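Gripper stops before it closes on the cup

merike_v: Our arm stops with a force fault when it should close on the green cup. It has happened 2 times after I changed the finger screws.
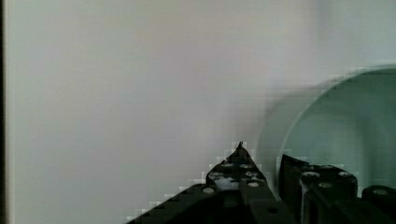
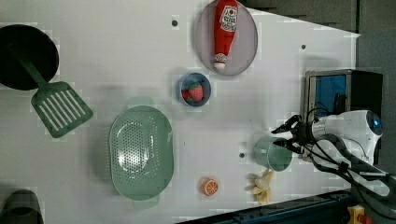
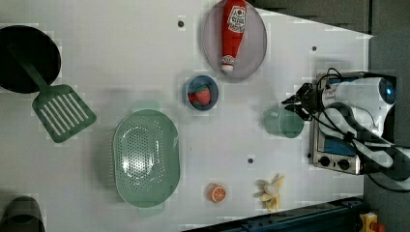
Hala Farouk: I would not blame the screws. Check the force limit first.

merike_v: The limit is 10, same as in April.

Hala Farouk: Then look at the cable. Please press the stop before you touch it.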